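2 min read

Our group visited the open day at the Zallstead lab in February as part of the automation unit. The purpose was to see how a two-armed robot is taught to handle groceries before it works with real ones. Our guide was Ermelinda Barreto, who runs the simulation side of the Busar project.

The demonstration was split into two halves. In the first we sat in front of a screen and watched the robot work at a simulated shelf. The software is called Traltorero. Barreto explained that each task gets 400 practice runs in simulation, with the objects moved a little every time, and that a run is stopped after 500 steps if the task is not finished. 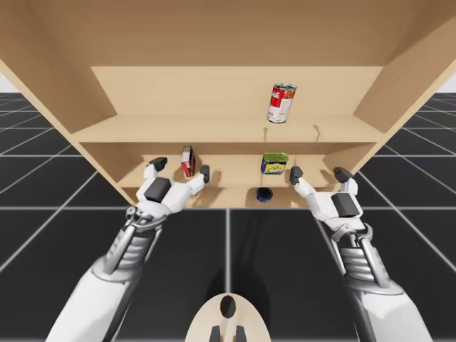 She said the hardest part is the fingers. A two-jaw gripper is easier to program, but a hand with several fingers can hold more shapes — cans and boxes need different grips. Contact between the fingertips and an object is also where the simulation differs most from a real machine. The lab checks this by repeating 40 of the runs on hardware.

The second half was a question session in the Sumampouw room, which lasted 40 minutes. We asked why the virtual shelf is so plain. The answer was that a simple model runs faster, and textures are changed later in training. We also asked about dropped items. In simulation the run is reset and started again, so a drop costs very little time.

For our own project we plan to use the same method on a smaller scale, with one arm and one box. We still need to decide how to score a partly finished run — Barreto suggested giving separate points for reaching, gripping and placing.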